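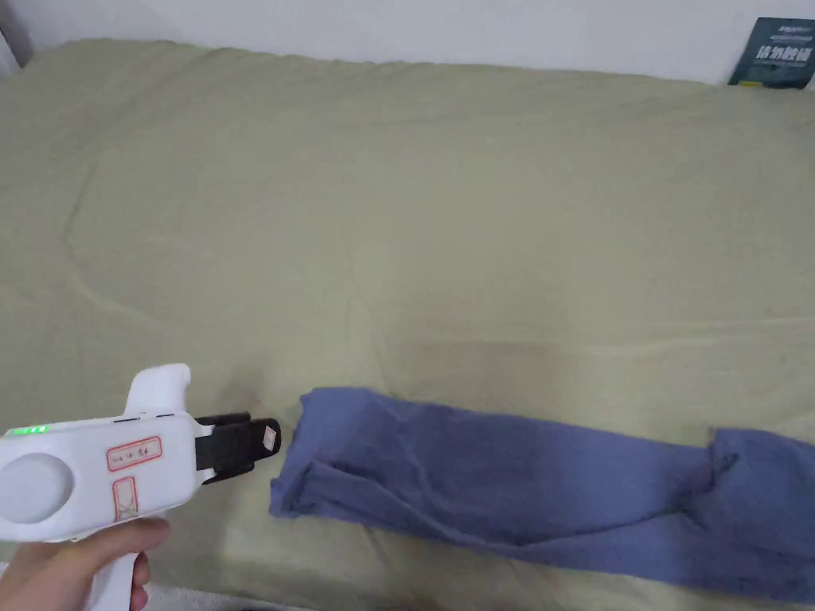 Guest house throws open its doors for a morning of bed-making and towel-folding

2 November 2024

There are easier ways to fill a Saturday morning than learning to fold a towel, but you would not have guessed it from the queue on the stairs at the Clisar guest house in Demberg, where the first of the winter housekeeping mornings was held today.

The idea came from the Drokusico laundry, which has washed the sheets and towels for the house for years and has long wanted to show people what becomes of them once the van has gone. Visitors went up in small groups, took a turn at a bed each and were then let loose on the towels, with plenty of friendly advice from the landing (some of it useful, some of it about somebody's grandmother).

Fitted sheets, as anyone who has wrestled with one on a Sunday night will know, are where most of the trouble starts. The housekeeping team teach it slowly: far corners first, then the near ones, and then a long sweep of the flat of the hand from the middle out towards the sides. A few soft creases are allowed. The team would sooner see a sheet that sits snugly at the corners than one that has been tugged about for ten minutes in search of perfection, and there was a good deal of relieved laughter when they said so.

Towels are done on the bed itself, once the sheet is on. You lay the towel out lengthways, shake any bunching out of the ends, bring the long sides in to meet and fold it in 3 from there, so that the edges are tucked away and the smooth fold faces the door. It sounds simple enough, and by the third go it very nearly is, although the thicker bath towels do like to spring open again the moment you turn your back.

Between them the morning's visitors folded 264 towels, all of which went straight into the linen cupboards ready for the week's guests. Entry was by donation, and the tin on the front desk came to £1219 – a lovely sum, which will go towards new blankets for the Nina night shelter before the cold weather properly sets in.

A second morning is planned for December, when pillowcases and duvet covers will be added for those who feel ready for them. There are 71 places, and names can be left at the guest house desk or with the driver of the laundry van. Tea and cake will be served in the breakfast room afterwards, as they were today, until the cake runs out.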